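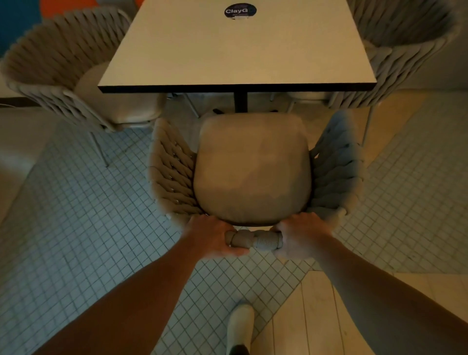 How far should a rope tub chair sit from a pedestal table when nobody is using it? Far enough that the cushion clears the table feet, with the top rail parallel to the table edge.

I have been working on the seating at Skorkeo for most of July. The room is small, the floor is tiled, and the chairs are wide for what they are. Margareta Ilie runs the place and wanted a layout that could be restored by whoever closes up, without a tape measure. My first drawing assumed a clear aisle of 1,200 mm between rows. The room does not allow that once the chairs are at their working position, so the aisle is now 90 cm at the narrowest point, measured from chair back to chair back with both chairs parked.

Parking is the part that needed work. A square table on a single column leaves good legroom, but the feet spread at floor level and that is where an incoming chair stops. Push the chair in hard and it rides against a foot, then rotates a few degrees. Over an evening the rotation accumulates down the row.

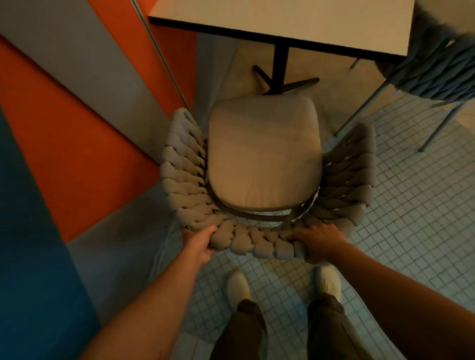
The correction is in the grip. Both hands go on the top rail, one on each side of center, and the chair moves in a straight line. With one hand on an armrest the load is off-axis and the chair turns. Tub shells make this worse than ladder-backs do, as there is no flat edge at the back to sight along. I use the grout lines. Small tiles are useful for that: pick a joint, follow it in, stop short of the pedestal.

Lifting is better than dragging on this floor. The joints are slightly recessed and a thin metal leg catches in them. Samuele Negri fitted felt pads from Jomov to the trial chairs and they wore through at the edges within two weeks. The replacements are a harder plastic glide. They are louder, and they have held up so far.

The rope itself has needed little. Crumbs collect where the strands cross, and a soft brush along the direction of the twist removes them. Brushing across the twist raises fibers. Cushions come out on Tuesday, get brushed on both sides, and go back with the seam square to the shell.
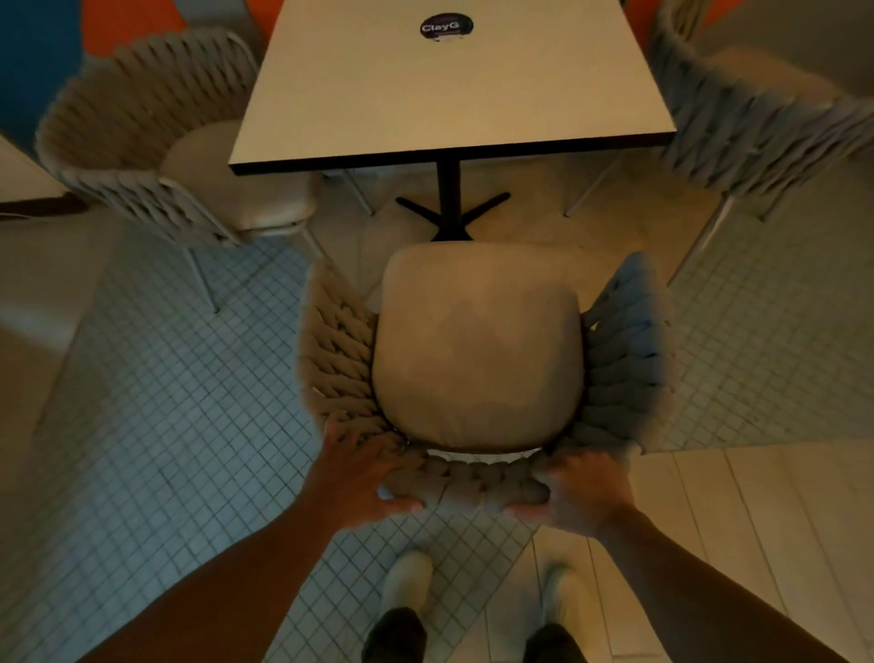
Does the table need to be realigned as well? Only when it has moved off its own tile joint, and in that case it goes first and the chairs are set to it.

Table drift has been minor. The largest I recorded was 137 mm, after two tables had been joined for a group and separated again. I have marked the base positions on the plan and left the floor unmarked at Margareta's request. The remaining item is the corner table, where the wall limits how far one chair can be pulled out. I will try it with the chair at an angle next.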